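Shopping for an arm on a school-supplies budget

Jolene McKinnon had 15 months to spend her equipment money and used 14 of them reading quotes. "The arm was the easy part," she says. "Then came the line for cables." 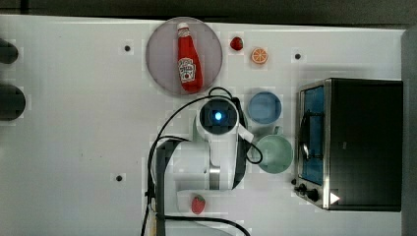 PLETDALE, July

McKinnon plans purchases for the Kallow lab. Her first draft set aside over 40 percent for spares, and her boss at Trimberg laughed. "He stopped when he saw what a gripper finger costs."

The groceries were cheaper. She points to the ketchup. "Best value on the table."

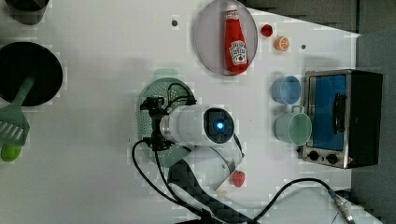 The gripper at the green strainer, with the toaster oven at right.

Would she buy 2 arms next time? "Ask me after Rakena sends the invoice for the first."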